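3.2 Materials and the packing stations

The study was carried out in the canteen store of Camthorpe, where the disposable tableware for the lunch counter is prepared. The store receives its goods in large cartons and divides them into smaller units, which are then carried to the serving points. Before our study there was no written rule for this division. Each person filled the containers according to habit, and the serving staff often found too many spoons at one point and no forks at another. Oberholzer had reported the same problem for the Lanz canteen in an internal note, but he did not measure it.

We looked only at the dry goods, that is, cutlery, napkins, stirrers and cup lids. Food and drinks were left out of the study, and so were the reusable plates, because they go through the dishwashing room and follow another path. Over the whole period we recorded 2,530 transfers of a bag or a packet from a table into a container. Of these, 1,619 were cutlery. The remaining transfers were mostly napkins, and they are treated in Section 3.4.

Two kinds of container were in use when we arrived. The older kind was a deep cardboard box, which had the advantage that it was free, but it became soft at the bottom and its contents could not be seen from the side. The newer kind was an open plastic basket with handle holes. Stöckli proposed to keep only the basket for the main trials, and we followed this proposal from the second week. The boxes were still used for the lids.

The cutlery was kept in the bag in which the supplier delivers it. We considered opening the bags in the store and placing the forks directly in the basket, as is done in Ernau. The hygiene rules of the house do not allow this for cutlery that touches the mouth, and therefore the bag stays closed until it reaches the serving point. This choice has consequences for the packing. A closed bag of forks is not a stiff object. The handles lie more or less together, but the bag can be longer than its contents, and the free part of the plastic folds in a way which is different each time.
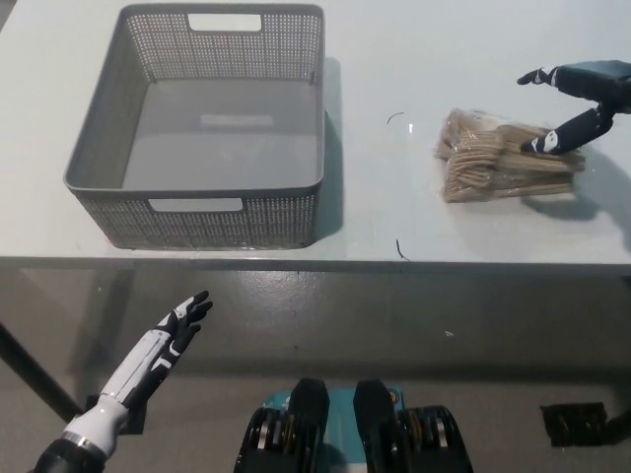 Figure 4. Packing table with an empty grey storage basket (left) and a clear bag of wooden forks (right).

The table surface was kept white at all stations. A transparent bag is not easy to notice on a white table, but the wooden forks inside it are, and the staff told us that they look for the colour of the wood. With white plastic cutlery, which was still in stock at Stondcombe during our pilot visit, the same search took longer and small packets were sometimes left behind. We did not study this effect further.

For each transfer the basket stood to the left and the goods to the right, as in Figure 4. The distance between them was not fixed. In the pilot we had marked two positions with tape, but the staff moved the basket closer to themselves after a short time, and the marks only caused discussion. We decided to accept this variation and to note the position at the start of each round.

A round began with an empty basket and ended when the rim was reached or when the list for the serving point was complete. The bags were to be laid flat, with the handles of the forks all in the same direction. In the first rounds this instruction was followed in 78 per cent of the cases. Most of the exceptions concerned the last bag, which was pushed in where there was still a place. We did not correct the staff during a round, and the exceptions were kept in the data.

Three properties of the bag were noted for every cutlery transfer: whether it was closed, whether the plastic extended clearly beyond the forks, and whether the forks had turned inside the bag. The third property was difficult to judge. The two observers disagreed often at the beginning, and after 8 training rounds we agreed to call a bag "turned" only if at least one fork lay with its head at the opposite end. With this definition the disagreement became rare. The earlier rounds were coded again.

The order of the goods in the basket was left free until December, when the list was changed so that forks come first and napkins last. Results before and after this change are reported separately in Section 4.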